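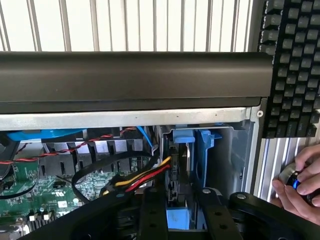

**Figure 3.** Open computer tower case with top carrying handle, seen from above.

### 4.2 Patterns of Retention and Release

The household survey asked respondents to list every item of home electronics that had been out of regular use for a year or longer and was still kept in the dwelling. Desktop computers were the item type with the longest median storage period in all four districts. Of the 266 households that returned a complete form, most reported at least one stored desktop computer, monitor or printer, and many reported that the item had been moved between rooms, or between dwellings, without being used in the meantime.

This finding differs from the pattern reported for mobile phones in our earlier pilot study (Vídalín and Fogh, working paper). Phones were kept in drawers and forgotten. Desktop computers were remembered. Respondents could usually say when the machine had last been switched on, who in the household had used it most, and what they believed was stored on it. Several were able to give the original purchase price. The size of a tower case is part of the explanation, as it takes up floor or shelf space and has to be dealt with each time a room is rearranged. The interviews suggest that the contents of the machine matter more.

#### 4.2.1 Stated reasons for retention

Respondents were asked to give reasons in their own words, and the answers were coded independently by two members of the project team (Hallgrímsson and Grecu). Disagreements were settled by discussion. Five codes were kept in the final scheme: data concerns, expected future use, sentimental value, uncertainty about disposal, and effort.

Data concerns were the most common reason in three of the four districts. The code covers two rather different worries. Some respondents feared that a stranger might recover tax records, letters or photographs from the machine after it left the home. Others feared losing the same material themselves and had not yet copied it. A number of respondents expressed both fears in the same answer. One retired teacher in the harbor district put it this way:

> "I don't want anyone else to have it, and I don't want to lose it, so it stays under the stairs."

Expected future use was mentioned mainly by households with children under the age of 18. The expected use was seldom specific. Respondents spoke of a spare machine for schoolwork, of parts that might come in handy, or of a relative who might want it. When the same households were contacted again in the spring, very few of these uses had taken place. We do not take this as evidence that the stated reasons were insincere. It is consistent with the view, set out in Section 2, that storage allows a decision to be put off at little visible cost.

Sentimental value was rare as a first reason and fairly common as a second one. It was attached to machines that had belonged to a parent or partner who had died, and in a smaller group of cases to machines the respondent had put together personally. In the second group the case itself, and in particular the choice of parts, was described with some pride.

Uncertainty about disposal was concentrated in the Þórarinsdóttir housing area, where the collection point had been relocated twice in the period before the survey. Respondents there knew that electronics should not go into the general waste but could not say where they should go instead. Signs at the former site had not been updated at the time of our fieldwork.

Effort was mentioned most often by respondents who lived alone and by those in buildings without an elevator. A full desktop set, with monitor and cables, could not be carried to the bus stop in one trip. Three respondents in this group had arranged for help and then found that the collection point was closed on the agreed day, which in each case was a Monday.

#### 4.2.2 The take-back trial

The second part of the fieldwork followed a take-back trial run by the municipal waste service together with the repair cooperative Stoltell. Households in two of the districts were offered a doorstep collection on request. Households in the other two districts received only a printed leaflet with the address and opening hours of the nearest collection point. The trial ran for 90 days in both groups.

Doorstep collection raised the number of desktop computers handed in, as expected. The increase was uneven over the period. Requests were high in the opening weeks, fell sharply, and rose again in May, when many leases in the two districts come up for renewal. The leaflet group showed the May rise as well, though at a much lower level. Moving house therefore appears to prompt release whether or not a collection service is on offer, and future trials should avoid placing the start or end date near a common moving period.

The trial also included a change that had not been part of the original design. After several callers asked whether their files would be removed, the cooperative began to offer a signed statement of erasure, handed over at the door and completed once the drive had been processed. Grímur Þorgeirsson, who coordinated collections, recorded the reason for each call from that point on. His notes show that callers who mentioned data concerns were more likely to go through with a booking once the statement was available. The comparison is a weak one. It rests on calls made at different points in the trial, and the callers were not assigned to either condition.

No charge was made for collection. The cooperative estimated the direct cost of the service from driver hours and fuel, and these figures are given in Appendix B. They do not include the time spent on telephone bookings, which was absorbed by existing staff and was not logged separately.

#### 4.2.3 Condition and onward route

Items collected during the trial were sorted into three routes: reuse as a complete machine, recovery of parts, and material recycling. Sorting decisions were made by the cooperative under its ordinary rules, and the project team had no influence over them. The leaflets distributed across all districts, more than 3,000 in total, stated that all three outcomes were possible and that owners would not be told which one applied to their own machine.

Some respondents objected to this last point. In the follow-up interviews they said that they would have handed the item in sooner had they been promised that it would be used again. Others did not wish to know. The difference did not follow age, income or district in any clear way, and with a sample of this size we are reluctant to read much into it.

Storage time had a strong bearing on the route taken. Machines released within a few years of last use were often suitable for reuse as a whole, while those kept longer were more often taken for parts or sent directly to recycling. Retention thus carries a cost that the household does not see – the item loses most of its second-hand value in the very period when its owner is keeping it in case it should prove useful. The same point has been made about household furniture and clothing, but the decline is steeper here because older machines may no longer run current software.

#### 4.2.4 Limitations

Three limitations should be kept in mind when reading these results. First, the survey relied on self-report, and storage periods of more than a few years are likely to be rounded. Second, households that had already disposed of all unused equipment had less reason to return the form and are probably underrepresented. Third, the districts differ in housing type as well as in collection service, and the trial was too small to separate the two. The comparison with rural households in Section 4.3 addresses the question of housing type in part.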